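Facilities and Equipment Support
Request 2546: Supply of stationery to enrolment counters
Status: Resolved
Lodged by: Loubna Salem, Student Administration
Assigned to: Theerawat Khunthong, Purchasing Support
Priority: Normal

Summary of request
The standing order for writing instruments, placed through the Plonetti catalogue, has been rejected at the approval stage on two occasions. The requester receives error 523 on submission. The order is for 300 pencils and an equal number of markers in mixed colours, for use at the enrolment counters and in the reading room.

Entry 1 - T. Khunthong
The fault was reproduced using a test account. Error 523 is returned when the cost centre on the order does not match the cost centre recorded against the delivery address. The enrolment counters were moved to a new cost centre in April, and the address record was not updated at that time. The requester has been advised not to resubmit, as each attempt reserves funds against the old code.

Entry 2 - L. Salem
The advice is noted. Please confirm whether the reserved funds will be released automatically. The counters will keep shorter hours during Ramadan and we would prefer to have the order settled before the revised roster takes effect.

Entry 3 - T. Khunthong
Reserved funds are not released automatically. A release has been requested from Fredy Ticona in Finance Systems. The requester is also asked to confirm the item types, as the catalogue description for the markers has changed and the former item code is no longer valid.

Attachments to Entry 3

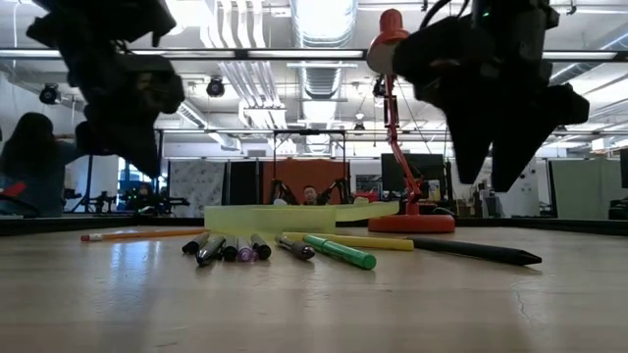
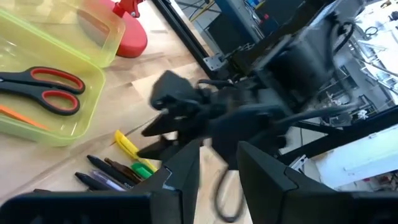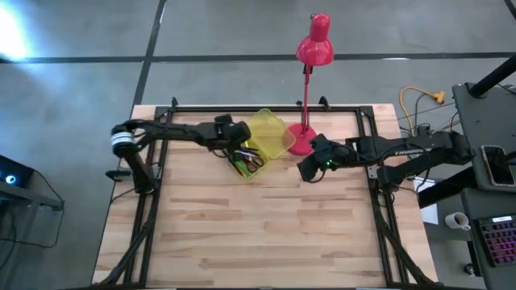
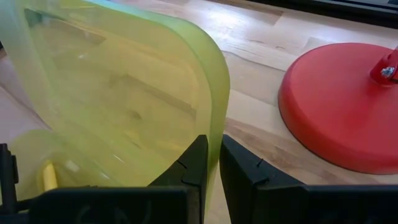

First attachment: pencil and markers. Fourth attachment: yellow-green container.

Entry 4 - L. Salem
Item types confirmed. The pencils are to be the yellow kind with an eraser. Containers are not part of this order and should be left off.

Entry 5 - F. Ticona
Both reservations have been released. The address record now carries the correct cost centre. Please note that the change applies to new orders only - saved drafts will retain the old code and should be deleted.

Entry 6 - T. Khunthong
The saved draft was deleted and a new order was entered with the current item codes. It passed approval without error and has been forwarded to the supplier, Vuvari. Nidia Bedoya is recorded as the receiving officer.

Resolution
Cost centre mismatch corrected. Requesters who encounter error 523 after a change of cost centre should contact Purchasing Support before submitting again. This request may be reopened by replying to the closure notice.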